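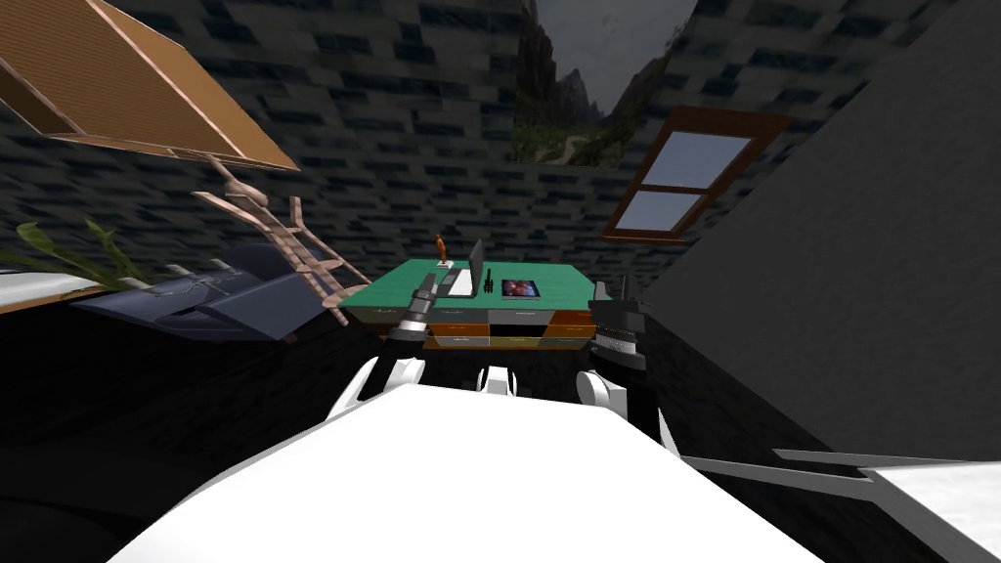 Fig. 1. Desk-tidy task in the simulator, both grippers raised, one each side of the desk.

Week 6 handout — when the arm doesn't stop
Notes: Harriet Ferreira. Lab sheet: Myung-ja Ra

Read before the lab. Bring the log printout.

What went wrong
Fada run, October. 200 trials in sim, 11 ended with the right arm pushing into the desk. Planner said path clear. Collision checker said path clear. Both were using the old desk model, narrower than the one on screen. So: picture right, numbers wrong. Screen tells you nothing about what the checker knows!

Step 359 in the log — contact force jumps, arm keeps going. Why? Force limit was set in the config but never loaded. Typo in the key name, default used instead, default = no limit. No warning printed.

Two faults, then. Either one alone we'd probably of missed.

Look at the gripper by the drawers in Fig. 1. Handles on that face are dark and they matter. Are they in your collision model? Check, don't assume.

Before any run
- load config, print it back, read it
- same desk file for display and checker
- test the stop with a deliberate bump, low speed
- left arm aswell, people forget

Real arm at Whitfield: no one inside the line while powered. A stop that works in sim has not been tested on hardware. Sign the sheet.

For next time: find the first log line where you could have known. Half a page, no more.

Search notes Go

This site uses cookies. Accept Settings

Related handouts
Week 5: Reading a force log
Week 7: Sendura gripper faults
Cleltodley lab rules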